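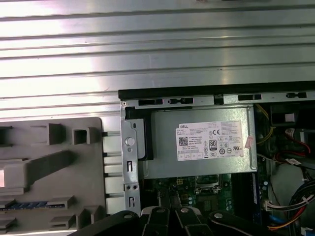

Ribbed metal next to a gray plastic panel with molded clips.

Give an Old Desktop a Second Life as a Family Backup Box

Posted June 1, 2023 in Weekend Projects

I love this project! If you have an old desktop tower in a closet, you already own most of a good backup machine, and you can have it running in one afternoon (two if you stop to look through all the old photos, which I did). Ours was a hand-me-down from the Bamley branch library sale, and it now holds 361 GB of pictures, school papers and scanned recipes.

What you need

The old computer with its power cord
A new hard drive, bigger than everything you want to save
A network cable long enough to reach your router
A Phillips screwdriver
A can of compressed air
A USB stick, 8 GB or larger
A soft brush

Step 1: Save what's on it

Before you open anything, start the computer up and look through every folder. Check the desktop, the downloads folder and anything named "New Folder." Copy whatever you want to an outside drive, then open a few of the copies to make sure they work.

Step 2: Open it and clean it

Shut down, unplug the cord and hold the power button for 5 seconds. Touch bare metal on the case before you reach inside. Most towers have a side cover held by two screws or a latch at the back. Front covers usually snap on with plastic clips, and old plastic gets brittle, so work slowly from one side and free each clip before you pull.

Take it outside for the dusting! Use short bursts of air and hold the fan blades still with a finger. Mine has an 80 mm fan at the back that had turned into a little felt pillow. Brush first, then blow.
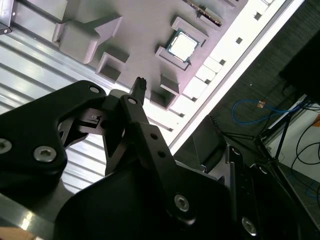
Light gray tray.

Step 3: Put in the new drive

Slide the drive into an open bay and screw it down on both sides. Connect the data cable to the board and the power cable from the power supply. Both plugs are shaped so they only go in one way, and if you're pushing hard, flip it over and try again. I also unplugged the old drive and put it on a shelf with a label on it, just in case.

Step 4: Install the system

You can use any free system meant for file storage. Download the installer on another computer, write it to the USB stick, plug that into the old machine and start it up. If the stick is ignored, go into the startup menu (the key is often shown on the first screen) and move USB to the top of the list. Choose the new drive, pick a strong password and let it run. I named our machine Fleltirside after the lake cabin, and it still makes me happy every time it pops up on the network.

Step 5: Set up the folders

Make one shared folder for each person and one for everybody. Then set each laptop to copy its files over every night at 11, when the house is quiet. The first copy is slow! Leave the laptops plugged in overnight and let them finish.

Step 6: Test it

Please don't skip this one. Delete a file you don't care about, then bring it back from the backup box. Do the same from each laptop. I repeat the test every December when I'm sorting the holiday photos anyway.

One more thing on where to put it: ours started out in the bedroom and the hum drove us crazy, so it lives in the hall closet now with the door open a crack. Keep it off the carpet, too.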